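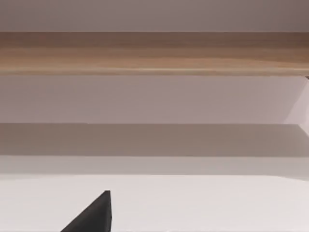
Sport > Team sports > Korfball > Clubs

Reading time: 3 minutes

Okness Korfball Club

Okness Korfball Club is an amateur mixed-sex korfball club based in the harbour town of Okness. It runs two senior sides, a development squad and a busy junior section, and plays its home matches at the Gukbridge Sports Hall, a short walk uphill from the seafront. The club is best known for its fast, long-shooting style and for the Toltlow Shield, the summer tournament it hosts every July, which has grown into one of the liveliest weekends in the local sporting year.

Origins

The club grew out of a lunchtime group at the old Okness grammar school, where a visiting Dutch teacher had put up a pair of wicker baskets in the yard and taught the game to anybody who wanted to stay out in the cold. Pupils who left school wanted to carry on playing, and they were soon meeting in the evenings on the tarmac behind the fish market. The first proper fixture was away to Toltlow, a village side with several seasons behind it, and Okness lost heavily. The return match was lost as well, though by a single goal, and the rivalry has been a joyful one ever since!

For its first nine seasons the club played entirely outdoors. Old fixture cards show matches put off for sea fog, and on one occasion for a delivery of herring boxes stacked across the pitch.

Move to Gukbridge

The opening of the Gukbridge Sports Hall changed everything. A full-sized indoor court meant winter training, steady footing and, above all, still air, and the long shots that had always been a gamble by the harbour suddenly began to drop. Okness won promotion in its second indoor season and has spent most of the years since in the top division of the county league.

The hall has fixed seating along one side only. Supporters without a seat stand on the balcony, which hangs close over the eastern post and gives a marvellous view of the rebounding. The noise from up there on derby nights is quite something, and visiting teams often choose to attack the western end first.

Style of play

A korfball team has eight players, four women and four men, divided equally between attack and defence, and the two groups swap ends after every second goal. Players may not run with the ball or shoot while closely defended, so everything depends on movement and quick passing. Okness sides have traditionally placed one strong rebounder under the post and kept the other three attackers wide, moving the ball rapidly round the outside until somebody finds a yard of space. It is a risky way to play and a thrilling one to watch. When the shots go in, whole matches can turn within a few minutes.

The Toltlow Shield

The Shield began as a one-off friendly between the two clubs and is now an open tournament with 30 teams, played on grass at the Gukbridge recreation ground. Matches are short, line-ups are mixed freely, and there is a separate competition for under-13s. The trophy itself is a painted oak board made by a Toltlow joiner. Its original lettering left the second "t" out of "Toltlow", and the mistake has been lovingly kept through two repaintings.

Total attendance over the weekend has reached 3000, a splendid figure for a sport that many visitors are seeing for the first time.

Junior section

Juniors train at Gukbridge from the age of seven, using lower posts and a smaller ball. The section has links with the primary schools in Okness and Toltlow, and most of the present first team came through it. Older juniors are encouraged to referee at the younger age groups, and several have gone on to take charge of league matches.

Colours and badge

The club plays in sea green with white sleeves. The change strip is plain yellow. The badge shows a basket above three waves and dates from the outdoor years. Shirts have carried the name of Betancur, a bakery on Harbour Street, since the move indoors, and the bakery's cheese rolls are sold at half-time during home matches.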